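Section 6: Storing Produce and Kitchen Supplies in Your Plarurora Pantry Cabinet

Now that the cabinet is standing level and the shelves are in, you get to do the fun part, which is filling it up! Take your time with this, and start with a clean white table or counter where you can lay things out.

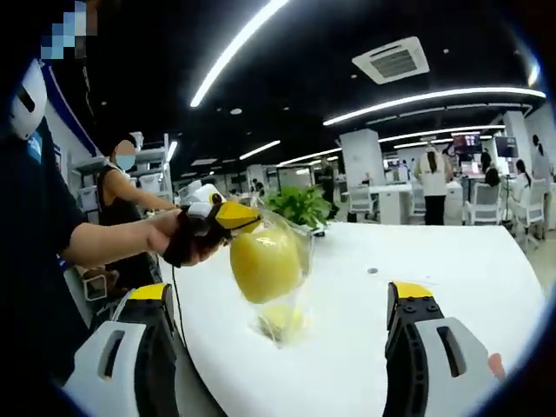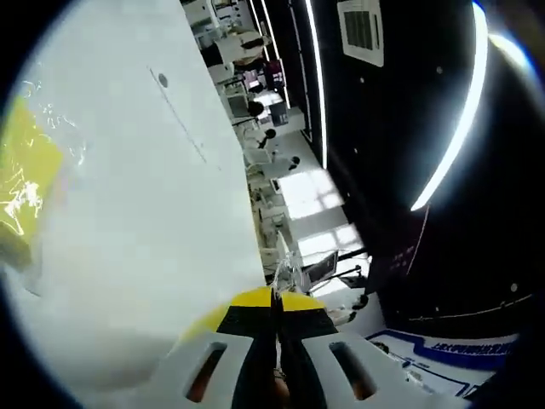
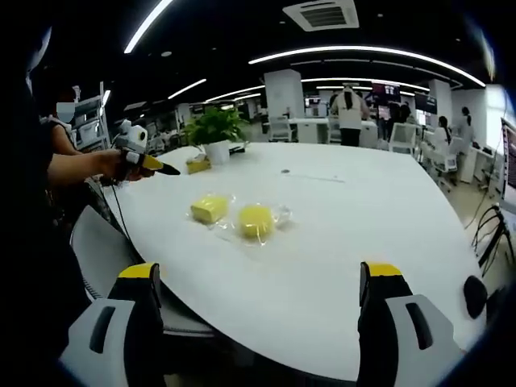 1. Wipe each shelf with a damp cloth and let it dry with the doors open.

2. Slide the vented Wogan drawer onto the lowest pair of rails until it clicks (you may need to lift the front a little).

3. Put your vegetables in the drawer in a single layer. Open any plastic bags first, so the air can get in.

4. Keep sponges, cloths and soap on the top shelf, well away from food.

5. Turn the vent dial to the middle setting and leave it there for the first day or two. You can always fuss with it later, and most of us do.

Note: If the drawer sticks, check that both rail clips face forward. Spare clips are part no. 1687, and the longer ones for the tall cabinet are part no. 903.

Caution: Never store bleach or oven cleaner in this cabinet, even on the top shelf.

For the door hinges, please go on to Section 7.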